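4.2 Spare parts and repair times

Handset makers that publish a parts catalogue tend to keep older models in use for longer. We examined repair records for 31 handset models sold under the Vokari and Tanden names up to February, following the method of Stankevičius and Rebane.

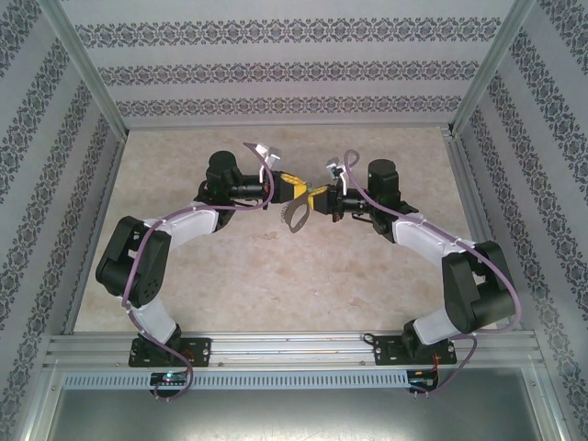
Figure 3. Two arms mounted on a shared rail, with their grippers meeting over the tabletop.

Battery replacement was the most common repair in the sample of 2,000 records, followed by screen replacement. Median turnaround was 48 hours where the part was held in stock. Tasks in which a thin part must be held from two sides at once were recorded separately from single-handed work.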